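Fikuno pilgrim cloak and altar linen, for churches and walking groups

Product code 286
Made by Flasovel, Boltthorpe

The Fikuno cloak was first made for the walk to the old priory church in Boltthorpe, which groups from many parishes make each October. It is a simple wool cloak with a hood and two inside pockets, long enough to cover the knees when one sits on a stone bench during a service. Churches buy it also for their guides and stewards, who must stand for many hours in a cold nave.

The matching linen set has a fair cloth for the altar, a credence cloth and six small towels. All pieces have a plain hem. A cross can be embroidered in the centre or at the four corners, in white or in red — please tell us which when you order.

Colours of the cloak: undyed, dark blue, red
Weight of the wool: 286 g per square metre
Length of the fair cloth: 156 cm (other lengths on request)
Smallest order: 2 cloaks or one linen set
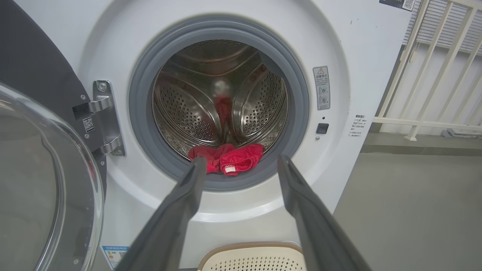
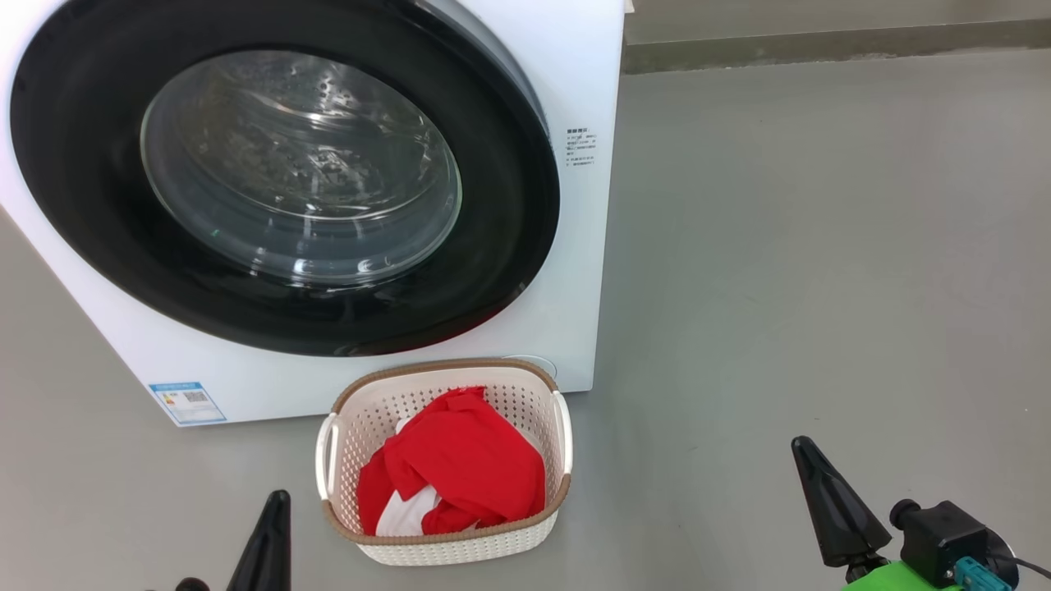
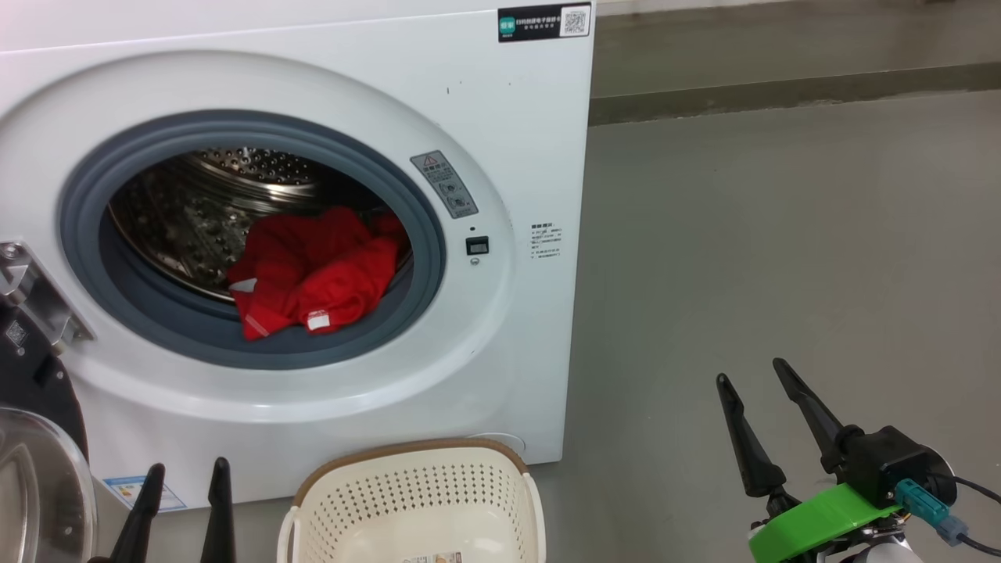 Washing and keeping

Linen is washed at 30 degrees with a mild soap, and ironed while it is still damp. If there is wax on the cloth, take it off first with a blunt knife. Red wine should be rinsed out with cold water as soon as the service is finished. The cloak must not be machine washed. Brush it, hang it in fresh air, and send it to a dry cleaner once a year.

Fair cloths keep better on a roll than in folds. We can supply a cardboard roll with cotton cover, made by Bhutto, which fits into most vestry cupboards.

Ordering

We make everything after the order is received, so please allow 30 days, and more before Easter. A parish may ask for a sample of the wool and the linen without payment. Cloaks which are not embroidered can be returned. For embroidered pieces we send a drawing first, and we begin the work when you have agreed to it.

Prices last changed: 2025-09-13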